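ロボット部に「急がない時間」を

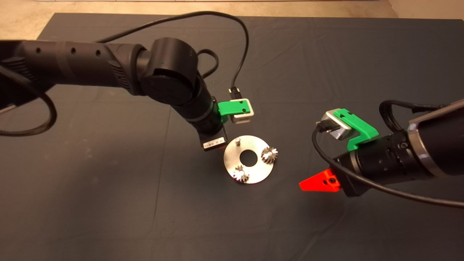

部活動のロボットは、大会に出なければ意味がないのでしょうか。
大会は励みになりますが、出場しない年にも生徒は十分に育ちます。私は、むしろそういう年をときどき挟んだほうがよいと考えています。

こんなことを書くと、毎年大会に向けて夜遅くまで頑張っておられる学校の先生方から叱られてしまいそうです。私も長いあいだ、そちら側の顧問でした。五月に新入部員を迎え、夏休みをほとんどつぶして機体を仕上げ、秋の予選に出て、負けたら反省会をして、また次の年の規則集を待つ。その繰り返しが楽しくなかったと言えば嘘になります。会場の床に座りこんで、ぬるくなったお茶を回し飲みしながら配線をやり直した夕方のことなど、今でもありありと思い出せるくらいです。

ただ、続けているうちに気になることが出てきました。規則集に書いてあることしか試さなくなるのです。点にならない動きは、どんなに面白くても後回しになります。一年生が「これ、歯車を持たせてみたらどうなりますか」と言ってきても、上級生は悪気なく「大会が終わってからね」と答えます。そして大会が終わるころには、言った本人がもう忘れています。私自身、同じ返事を何度したかわかりません。

今年度、うちの部は大会への申し込みを見送りました。代わりに始めたのが、二本の腕で小さな部品を扱わせる課題で、生徒たちはこれをTusbergと名づけました。由来を聞いても笑って教えてくれないので、私はいまだに知りません。机に布を敷き、丸い金属の円盤と小さな歯車を置いて、つまむ、運ぶ、軸に通すという動作を一つずつ考えていきます。人間なら、おしゃべりをしながらでもできてしまうような作業ですね。

ところが、これが実に奥深いのです。歯車を上からつまむのか、横からはさむのか。片方の腕が動いているとき、もう片方はどこで待っていればよいのか。指先の向きをほんの少し変えただけで、うまくいっていたものが急にいかなくなる。生徒が部の共有ノートに書きためた試行の記録は、先日ついに126回分になりました。成功の欄よりも備考の欄のほうがずっと長くて、読んでいるとこちらまで夢中になってしまいます(おかげで会議に一度遅れました)。

好きな記述を一つだけ紹介させてください。「失敗。でも、さっきの失敗とは違う失敗」。たったこれだけです。私はこの一行を読んで、申し込みを見送ってよかったと思いました。大会前の部室なら、失敗はどれも同じ「失敗」として片づけられ、すぐに次の調整が始まっていたはずです。違いに気づくには、手を止めて首をかしげる時間がいります。

もちろん、よいことばかりではありません。締め切りがないと、だれるのです。六月ごろには部室がすっかりお茶会のようになり、私も一緒になってお菓子を食べておりました。また、大会に出たくて入部した生徒には、正直なところ申し訳ないことをしました。その生徒は地域の合同チームFlolanoに加わって、週末にそちらで活動しています。学校の部だけで全部を引き受けようとせず、外に道があるのはありがたいことだと、今回あらためて感じました。

保護者の方からは、実績はどうなるのですかというお尋ねもありました。もっともなご心配です。賞状は書類に一行で書けますが、歯車を置く動作に何週間も悩みましたという話は、一行では伝わりません。それでも、文化祭で自分たちの取り組みを説明していた二年生の姿を見ていただければ、少しは安心していただけたのではないかと思います。小学生に「なんで手でやらないの」と聞かれて、その子は長いこと考えたあと、「手がどんなにすごいか、わかるから」と答えていました。横で聞いていた私のほうが、何やらじんとしてしまいました。

お金の話にも触れておきます。大会に出ないと遠征費がかからず、その分を部品や工具に回せます。うちではMulderという小さな工具店に相談して、精密ドライバーをそろえ直しました。前のものは先がすっかり丸くなっていて、ねじを傷めるばかりだったのです。地味な買い物ですが、生徒の喜びようといったらありませんでした。よい道具を持つと、人は丁寧になるものですね。片づけまで少し丁寧になったのは、思いがけないおまけでした。

では来年度はどうするのかと、部員からもよく聞かれます。今のところ、希望者が多ければまた大会に出るつもりです。ただしその場合も、週に一日は規則集を開かない日を残しておきたいと思っています。点にならないことを試してよい日です。一年生の「どうなりますか」に、「やってみようか」とその場で返せる日が、せめて週に一度はあってほしいのです。

同じように迷っておられる顧問の先生がいらしたら、一年まるごとでなくてもかまいませんから、ひと月だけでも試してみませんか。うちの部の見学も歓迎いたします。放課後の部室はたいへん散らかっておりますが、お茶とお菓子くらいはお出しできます。

2025年11月25日
高校ロボット部顧問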